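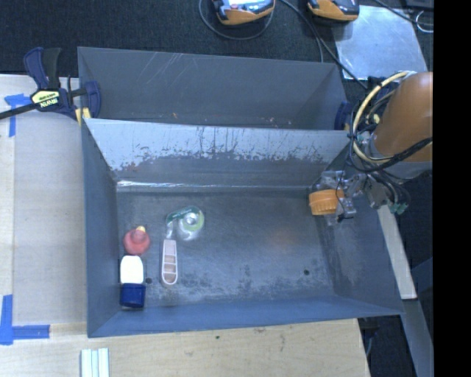

One of our picking cells, with an orange lid in the gripper and four more objects in the front compartment of the bin.

About us

Hello, and thank you for stopping by. We're Mukeck, a small company that collects examples for people who are teaching robots to handle everyday things. Our customers build the learning systems and we supply what those systems learn from, which is hour after hour of a robot arm picking things up and putting them down again, recorded carefully and labelled by people who were in the room when it was done.

Angharad Wogan and Remigiusz Kaczmarczyk started the company with 2 arms and a unit in Ormsby that had no heating to speak of (we have heating now, you'll be glad to hear, although Remigiusz still keeps his coat on until lunch). They had both worked on warehouse automation and had both grown tired of seeing a clever system come to grief over a bottle lying on its side. What it wanted was more practice with more sorts of things, so that's what they set out to provide.

There are 12 of us these days. Most of the team are operators, who guide the arms by hand through each pick, and it's a job that takes more patience than you might think! A new operator spends the first fortnight beside Paula Neagu, who has trained nearly everybody here and who will happily talk for an entire tea break about the best way to come at a round lid with ridges on it. Hubert Czarnecka builds and mends the cells, and Frauke Lammers looks after the recordings once they leave the floor, checking each one before it goes anywhere near a customer.

We're rather fond of our objects. The shelves hold 100 of them at any one time, and we change a good part of the collection every April. You'll find little bottles with coloured caps, tape dispensers, lids, odd bits of moulded plastic and plenty more besides. We like see-through things and shiny things especially, as they're the ones that cause the most trouble, and we don't mind a scuffed bin either, since the bins in our customers' own buildings have seen a bit of life too.

A session runs to 32 picks, after which the operator has a proper rest and somebody else takes over. We keep the picks that go wrong as well as the ones that go right, each marked for what it is. Karent, our first customer, asked us for that early on and we've done it for everyone ever since. Our labelling tool is called Bilteo, and Frauke would like it known that the name wasn't her idea.

If you'd like to visit, please do write to us first so that we can find you a chair. Mornings are best, and the kettle goes on at half past ten.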